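README: Dunel Archive of Commemorative Statements
Last updated: Aug 22, 2021

What is in this archive

The Dunel archive collects public statements written for anniversaries by small political parties, trade unions and neighbourhood associations in the valley of Grajales. Most of them were read aloud at a grave, in a square or at the door of a union house, and afterwards printed as a leaflet or put on a website that does not exist any more. The present version has 561 statements. Of these, 524 have full text and the rest have only a title, a place and the name of the group that signed.

The collection was started by Wagner Lins, who kept the leaflets of his own union in shoe boxes. Edileuza Assunção typed the first part by hand. I joined when the typing was already well advanced, and I am responsible for the file format and for the mistakes in it.

How the files are organised

Each statement is one text file in UTF-8. The file name begins with the short name of the group, then the year of the anniversary (not the year of the printing, please be careful with this), then a running number. The table index.csv has one row for each statement, with these columns: group, year, occasion, place, language, source, checked_by.

The column "occasion" is free text. We tried to use a closed list of occasions and gave it up, as two groups often remember the same day under different names, and to choose one name is already to take a side. If you want to compare groups, use "place" together with "year". This gives a better result than searching in the titles.

The column "source" says "leaflet", "web" or "speech". A speech is a text we got as a manuscript from the person who read it. In these cases the spoken version can be different from ours, and sometimes we know that it was.

Spelling and names

We keep the spelling of the original, also where it is wrong. Names of killed or imprisoned persons appear as the group wrote them. Private addresses and telephone numbers were removed and replaced by a row of dashes. We did not remove slogans, insults or appeals for money. A reader who finds such text offensive should know that its presence here does not mean agreement from our side.

The letterheads of the leaflets are not reproduced. Where the letterhead contains a motto, it is typed as the first line of the file. 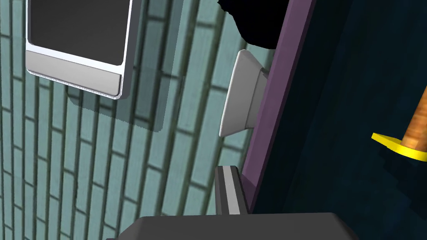
Maiara Furtado wrote to us after the first release that the years of silence should be visible too. If a party published a statement every January and then stopped, she said, the gap is also a political fact, and an index that only lists what exists will hide it.

We agree with her, and have added the file gaps.csv. It lists years in which a group was active but from which we have no statement. Please read it with caution. A gap can mean that nothing was written, or only that no copy has reached us. For the Pinduvum tenants' association we are quite sure that statements were printed in the missing years, and Anselmo Araújo remembers carrying them to the market.

Known problems

The web texts were copied from pages that showed only the beginning of a post, followed by dots in brackets. When we could not find the full version, we kept the short one and did not guess the ending. These files are marked "partial" in the last line.

Dates inside the texts are not normalised. "The ninth anniversary" may be counted from the event or from the first commemoration, depending on the group.

2 groups share the same short name. The older one is written with a capital letter and the younger one without. On some computers this makes trouble when the archive is unpacked, and the files of the younger group may overwrite the others. Unpack them in separate folders. This will be changed in the next version.

Use and corrections

You may use the texts for teaching and research. For printing a whole statement in a book, please ask the group that signed it, if it still exists. Corrections can be sent to Fabian Mayrhofer with the file name in the subject line. A scan or a clear copy of the leaflet helps very much, but a letter from someone who was present is also welcome.

This site uses cookies to remember your language. By continuing to read you accept them.

Contact | © Dunel Archive | Back to top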